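vasten-grip-faults

README, last touched 2024-04-16, Alun Gough

Subset of the Vasten handheld gripper recordings where something went wrong. Pulled out of the main set so nobody trains on it by accident. If you want clean episodes you're in the wrong folder, go to vasten-grip-main.

What went wrong

Short version: the jaw width on one side drifts away from the true width during an episode. Video is fine, marker poses are mostly fine, but the width channel says open when the jaws are closed on something. Policy trained on it learned to squeeze air. Zanele Steyn found it when the Podwood arm kept closing early and dropping the part next to the tray.

Total episodes checked: 1,040
Flagged for width drift: 89
Flagged for dropped power / dead stream: 9

Both flags are in faults.csv. No episode has both, we checked.
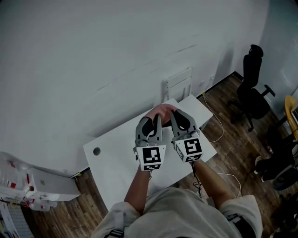 Drift starts small. Usually can't see it in the first few seconds, then the left and right width curves stop agreeing on two-handed holds, where they ought to track each other pretty close. Zesa (our sync script) was supposed to catch this and didn't, it only compares timestamps, not values. Fixed in the newer version but these files were made with the old one. Do not re-run Zesa over this folder, it will overwrite the raw widths and then we have nothing to compare against.

Likely cause is the encoder zero. It gets set at startup, and if the jaws are not fully closed at that moment everything after is off by that amount. That explains a constant offset. Does not explain drift. Alun thinks slip on the encoder shaft, Zanele thinks temperature. Open.

Dead streams

Separate problem. Width and pose both stop, video keeps going, file closes normaly with no error. Last good sample gets repeated to the end so a plot looks like a very steady hand. Gap threshold is 200 ms, anything longer gets the flag. Suspect cable strain or a loose plug but haven't reproduced it on the bench.

Check before recording: both lights on, cables with slack, plugs pushed all the way into the strip, no chair wheels on any cable.

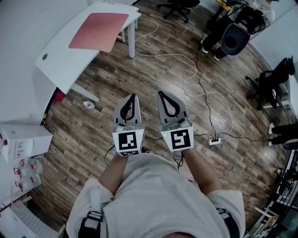
Both grippers held out over the floor, power strip to the right.

Files

raw/ - untouched, one folder per episode
faults.csv - episode id, fault type, side, start time
plots/ - left and right width per episode, png
notes_zs.txt - Zanele's notes, rough, read them anyway

Side is the wearer's left or right. In the first batch it was the viewer's, now corrected, but if you downloaded before June last year throw that copy out.

Known gaps

Start times were marked by eye from the plots, so dont use them as exact labels. No ground truth width for any episode. The Ocampo calipers data was meant to cover this and was never finished.

Safety

Don't run any policy from this folder on hardware. A wrong width reading means the arm can close harder than commanded and it won't know. If you must, force limit on, hand on the stop, fingers out of the jaws.

TODO
- bench test for the drift, warm and cold
- second person to re-mark start times
- value check in Zesa for the main set too, not only new recordings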